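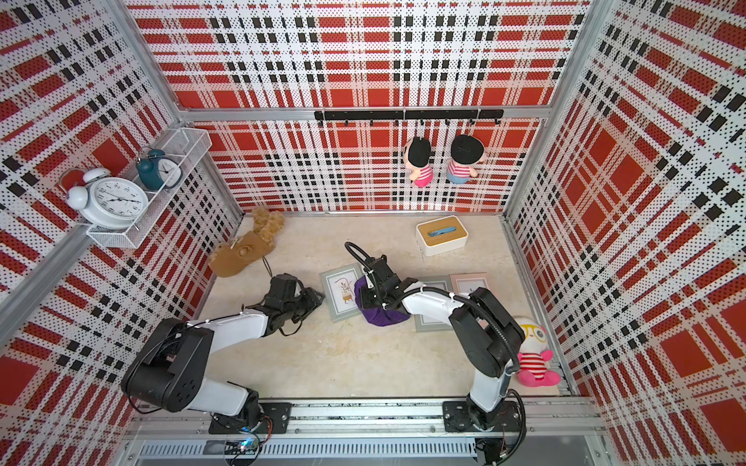 Both arms on the bench this morning, right one on the purple drawstring bag, left one over by the plant picture.

Last updated: 29 January 2020

1/ Several of you asked what I do all day now that I've stopped complaining about the old conveyor job, so settle in with a cup of something, because I'm going to go on a bit. I collect examples. Two arms, one small bench with plaid walls, and a great pile of household bits that the arms have to learn to handle without making a mess of it.

2/ How it works, in short: I drive the arms myself, by hand, from a pair of smaller ones on my desk. Whatever I do, they do, and every joint and every camera view gets written down as one example. Later on the learning system goes through the lot and tries to work out what I was up to (good luck to it, some mornings).

3/ We're at 1,688 kept examples since August. I say kept! The ones where I sneeze, or lose track of which hand is which, go in a separate folder that Ursina Sutter insists we never delete. She thinks the muddled ones will be worth having one day and she's probably right, she usually is about that sort of thing.

4/ The present task is called "bag and frames" on the sheet. Purple bag, three picture frames, and the instruction is simply to get the bag off the frames and stand it somewhere sensible. It sounds like nothing. A person does it while talking on the phone.

5/ But cloth! Oh, cloth. A frame is the same shape every time you meet it, bless it. A bag with a drawstring is a new shape every single time you let go, and the string likes to wander off and get under things. I've done nearly 243 of this task alone and I still couldn't tell you the best place to take hold.

6/ What I've settled on is pressing down from the top with the right gripper first, closing slowly, and keeping the left one low and close by in case a frame starts to slide. Liesl Steiner does it completely differently. She goes in from the side and gets a corner. We've agreed to keep both ways in, and to write our initials against each run so that anyone training on it can split them apart if they want to.

7/ People always ask about the toys. There's the brown plush fellow with the tan curls at the back left, the doll in yellow-rimmed glasses over by the right wall, and two little ones in stripy shirts hanging under the hooks. They're in the Hubmann set, which is our name for the list of objects that stay in view while we work on something else. The system has to learn that a thing being there doesn't mean it wants picking up.

8/ Same goes for the alarm clocks in the wire basket, and the tissue box with the wooden lid. Every 12 runs I shift a few things about. Not by much, a hand's width, or I'll turn a frame round. If you leave it all in one place the thing learns the bench by heart and then falls to bits the moment it meets another one. We found that out with Trandik, our first batch, and I was glum for a week.

9/ A tip if you're starting your own: write the note for each run straight away, while your hands are still remembering it. "Bag slipped, caught it second go" is plenty. I used to save them up for the end of the day and they were all complete fiction by then, poor things.

10/ And take breaks! My wrists were dreadful in the autumn. I now stop after each batch and walk to the kitchen and back, and the runs straight after the walk are much smoother than the ones before it. Liesl plotted it for me and I've got the plot pinned over my desk.

11/ Next up is folding, which I'm dreading and looking forward to in about equal parts. Ursina wants tea towels to begin with. If any of you have done towels with two arms, do tell me how you got the second corner, I'd be ever so grateful.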